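Section 4. Planning and Budgeting Before You Order

Read this section before you fill in the order form for a Zedenon kitchen arm. It covers what to measure, what to put in the budget, and what to settle in simulation first. Installation starts in Section 5.

4.1 What the base price covers

The base package includes the arm, the controller, one parallel gripper, one wrist camera, and a single-site license for the Tonance simulator. It does not include the mounting plate, the safety stop for the room, spare fingers, or any cookware used for testing.

Note: Quotes are valid for 80 days. If your purchasing office needs longer, ask for an extension before the quote runs out. A new quote may have a different price.

4.2 Measuring the site

1. Measure the counter from the wall to the front edge. Take the measurement at both ends, as older counters are often not square.

2. Measure from the planned mounting point to the farthest place the gripper has to reach. The standard arm reaches 800 mm. If your farthest point is beyond that, order the long arm or move the mount.

3. Measure the height of anything that stands up behind or beside the work area, such as a back panel, a shelf, or a cabinet side.

4. Write down the model of the range and get the maker's drawing if you can. You will need it in 4.3.

5. Check for a grounded outlet on its own circuit. Budget for an electrician if there isn't one.

Caution: Do not plan a mount on the range itself or on any part of the counter that flexes under hand pressure.

4.3 Running the layout in simulation

Build the layout in Tonance before you commit to a gripper or a mount. Changes made at this stage cost staff time only. Changes made after delivery usually mean a restocking charge and another freight bill.

1. Load the kitchen template closest to yours and enter your measurements.

2. Place the arm at the planned mounting point.

3. Switch to the wrist view and bring the gripper in over the cooktop.

4. Move through each position the job calls for and save a view at each one.

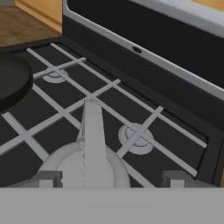

Finger choice is the part of the order that gets changed most often after delivery, so settle it from the saved views. Check the fingers against whatever they will be working over. On a range with crossing grate rails, the openings come out as squares and diamonds of different sizes, and a tapered finger with a squared tip should be checked against the smallest one you expect to work near. Look at the burner caps too, where rails may cross directly over the top, and at any pan left at the side of the cooktop. Then check the palm. It is much wider than the finger, and it can meet a raised side edge or back panel while the finger still has room to spare.

Note: The simulator does not model grease, heat, or worn grates. Leave extra clearance for all three.

5. Repeat the run with cookware in place on each burner. Use the largest pan you own.

6. If any position fails, change the finger first, then the mounting point, then the arm length. This is the order of lowest cost to highest.

4.4 Setting the budget

Enter the following lines on your planning sheet. Lines left blank tend to come back later as change orders.

Arm and controller: from your quote.
Mounting plate: Gelberg plate, part 57, fits all standard counters. Stone counters need the backing kit as well.
Spare fingers: 4 pairs for the first year. Order the same profile you used in simulation.
Heat sleeve: required for any job over a lit burner.
Room safety stop: priced by your installer.
Staff time: include the simulation work in 4.3, the installation visit, and operator training.
Freight: the arm and the plate ship separately and are billed separately.

Support is sold by Cabral as a yearly plan. You can buy the arm without it, but parts and visits are then charged at list price. Sites that run the arm every day should budget for the plan – sites that use it for occasional demonstrations may not need it.

Caution: Do not order third-party fingers to save money in the first year. They are not covered by the warranty, and damage to the gripper caused by them is not covered either.

4.5 Before you send the order

1. Compare the finger profile on the quote with the one in your saved simulation.
2. Confirm the arm length.
3. Confirm the counter material.
4. Attach the saved views and the planning sheet.
5. Ask for a delivery time when someone can sign for two shipments.

Keep a copy of the Tonance layout file. The installer will ask for it in Section 5, step 2.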